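The Cheap Half of the Robot Budget
What a small shop learned pricing out its first year of automation

18 January 2024

The spreadsheet has 116 lines. Kazuhiro Chiba printed it, which was maybe a mistake, and it is now taped along one wall of the Wosa office with arrows all over it in green pen.

Line 1 is the arms. Everybody starts with the arms. Two of them, Zelar, mid-range, the quote came in lower than he feared. Then you keep reading. Mounts. Floor work. An electrician, twice. Spare fingers for the grippers. Cables, more cables, a line that just says "cables (other)".

"I had the arms at most of the budget," Chiba says. "They're less than half. I was embarassed, a little."

Wosa does small-batch assembly, mostly display stands and little desktop fixtures for other people's products. Fiddly stuff. Parts change every few weeks. The kind of work where a classic fenced-in robot cell never paid, and every salesman who came through the door had to admit it by the second coffee.

So the plan is different this time. Teach by hand first, buy arms second. People do the job with hand-held grippers, the same sort of jaws the robot would get, and the recordings go to train it. If the jaws can't do the job in a person's hands, there's no point ordering the arm. That was the pitch from Ikeda, the integrator, and it's the part of the plan that Chiba liked right away. It's also the cheap part. Cheap-ish.

What it costs is hours. The first task on the list was budgeted at 300 recordings. They're at 731 and still going. Some of that is bad luck, some is learning what a good one looks like, and a chunk got thrown out when the table was moved and the new position didn't match the old ones. There's tape on the table now. Tape is not on the spreadsheet.

Labor was the line he got most wrong. He had it down as one person, part time. Hand-held grippers are tiring, your wrists know it by lunch, and the work gets sloppy when people are tired. Two people swapping is better.

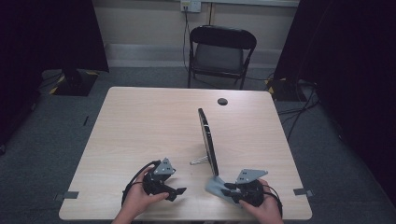 And then there's room. Chiba wishes he had priced floor space like a real cost from day one – a table, a chair, curtains to keep the background plain, somewhere for the cables to go that isn't where people walk. None of it expensive. All of it square feet that used to do something else.

His advice to other shops, for what its worth: get the hand-held kit first, one pair, and rent it if they'll let you. Wisetti rents. Pick one ugly task. Give it till the end of March before signing for anything with a motor in it. Ask who owns the recordings, in writing. Ask what a replacement jaw costs and how long it takes to show up.

And hold money back. He kept around 50 thousand dollars in reserve and has already dipped into it, for lighting, mainly, and a second set of mounting plates.

The arms are still not ordered. The quote runs out next month. Chiba says he'll call and ask for an extension, and he expects to get one.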